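6. Comparing two grippers on the kitchen table set

If you have fitted both Flanix grippers as in section 5, you are ready for the fun part! This section has you run the same set of tasks with each one, so you can pick the one that suits your own work. Set aside an afternoon. It goes faster the second time, and the small differences are fascinating once you start spotting them.

Before you start

Both arms should be parked and the controller should show READY. Load the task list called Hedarow (entry 2259 in the library). Older controllers list it under Kitchen, and the steps are the same.

CAUTION: Keep the stop button within reach through the whole of this section, and stand clear of both arms whenever the drive light is on.

6.1 Set the head camera

1. Tilt the head down until the whole working area shows on the monitor.
2. Lock the tilt.
3. Run Camera > Check. Repeat if the result is amber.

NOTE: Glass and shiny metal throw bright reflections that can upset the depth reading. If a lid shows up as a hole in the depth view, dim the overhead lights a little and check again.

6.2 Run the tasks

1. Choose the left arm and press Start. Let it finish the full list before you touch anything.
2. Save the log with the gripper's name in it. (You will be glad of this later!)
3. Put the objects back on their marks.
4. Choose the right arm and run the list again at the same speed.
5. Open both logs side by side and look at grip force first, then at retries.

Thin rims and mug handles are where grippers really part company, so give those lines a proper read. Pan handles tend to be kinder to both.

CAUTION: Check cable slack at the wrist before each run. A loop that looks harmless when the arm is parked can catch on a tall object once the wrist turns.

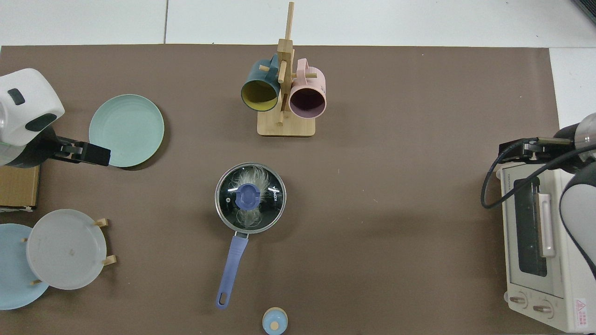 Cavalcanti wrote to us after trying the list to say that the mug rack should be run last, as a knocked peg shifts the whole stand and spoils every pick that follows. We have tried it that way and like it a lot. To change the order, open Tasks > Order and drag Rack to the bottom.

6.3 If a run stops early

Code 156 means that the fingers closed without meeting anything. Clear it, open the gripper fully and restart from the last task. If it comes back, redo the finger zero in section 4.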